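My father kept his screws in coffee cans, and when he needed one he poured the whole can on a newspaper and looked for it with his finger. I keep mine in plastic boxes with small compartments. In April I started to think about whether a machine could do this job for me, and I have been thinking about it more than I expected.

The reason is a discussion with my neighbor Selim Akgül. He watches every video of robots that fold shirts and load dishwashers, and he is sure that in 3 years we will all have one in the kitchen. I worked for a long time in a repair shop for sewing machines and I am less sure. I told him: forget the shirts, show me one that can put away the small parts at the end of the day. He said this is too easy. I said it is the hardest chore in the shop.

Let me explain why I think so. A screw is small, it is round, and it is shiny. When you touch it a little wrong, it rolls. When you press it too much from the side, it jumps. A person feels all this in the skin of the fingers and corrects it without thinking. Also a see-through box is a difficult thing for a camera. You look at one wall and you see the next wall behind it, and then the light of the lamp on top of both. I sometimes miss the compartment myself in the evening, and I know my boxes well.

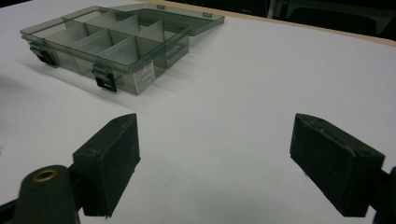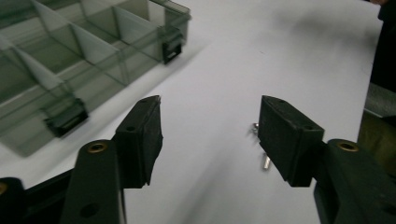
A divided parts box on a white table with the gripper fingers in front. In the second picture there is also a small screw, partly behind the right finger.

Look at the size of the fingertips compared with the screw. They are blocks. My own fingers are also thick, my wife will confirm it, but I can use the nail, or I can push the screw to the edge of the table and catch it there. I have not seen a machine do the trick with the edge. Maybe it exists.

Selim answered that the fingers can be made thinner, and this is true. But with thin fingers you cannot lift the box or close a latch, and in a shop you do both things in the same minute. Agnes Sutherland, who taught me the trade, always said that half of the work is changing what you have in your hand. She had one pair of tweezers for everything under the size of a rice grain and she did not lend it.

I want to be fair. For work which is always the same, the machines are already there. At Greveo, where I did the maintenance for 2 winters, a feeder sorted screws by itself the whole night, and in the morning the trays were full. But it was as big as a wardrobe, and it knew only one kind of screw. When somebody put a different one in, it stopped and blinked until I came. My table at home has a different mix every evening, with washers, springs and always something I do not recognize.

So this is my test now. If a machine can clear up to 39 mixed parts from my table into the correct compartments, close the lid and not lose any on the floor, I will believe in the kitchen too. Selim says I will have to buy him dinner. I agreed, but I wrote down the rules, and the latches must be closed also, both of them.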